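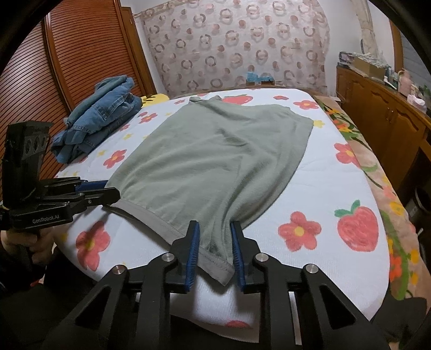 Step 1: green top laid out flat, collar towards the far end of the bed.

Section 2. Folding tops on the bed

I fold everything on the bed. I know there are people with a proper folding table, and good for them, but in my flat in Noltdale the bed is the biggest flat thing I own, and it's a nice height if you don't mind leaning a bit. If you've bought the Grutov wardrobe inserts and come straight to this bit, please go back and fit the shelves first (Section 1), or you'll have a lovely pile and nowhere to put it!

1. Pull the sheet tight before you start. A rucked-up sheet puts creases into the top from underneath, and a busy print makes them harder to spot.

2. Move the jeans and anything else in denim up towards the head of the bed. They can wait there, they're Section 3.

3. Lay the top down with the collar furthest from you and the hem closest. Open the neckline out if it has bunched up (mine always does).

4. Take a corner of the hem and draw it gently towards you, then do the other corner.

Note: soft, slightly shiny jersey slides about. Smooth it from the middle outwards, with flat hands, and go slowly.

5. Fold one side in to the middle, sleeve and all, then turn the sleeve back on itself so it lies straight down. Do the same on the other side.

Caution: don't tug on a rolled cuff or a ribbed hem to straighten it. They stretch, and they don't go back.

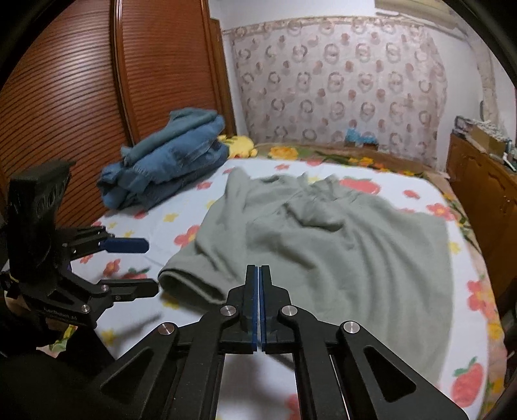
Jaruwan Kamolrat wrote to me that she does the sleeves last, after the body is already in half, and that her tops fit the narrow shelf much better that way. I've tried it, and for thin tops I think she's right, though on a thick jumper I ended up with a lump on one side.

6. Bring the hem up to just below the collar, then fold in half again. You want a block that fits the 280 mm shelf with its front edge showing.

7. Carry it to the wardrobe on both hands and slide it in, fold facing out.

Note: the shelf takes up to 6 tops in one pile. Start a second pile after that, or the bottom ones come out looking slept in.

Denim next, and you'll want the deeper shelf for it.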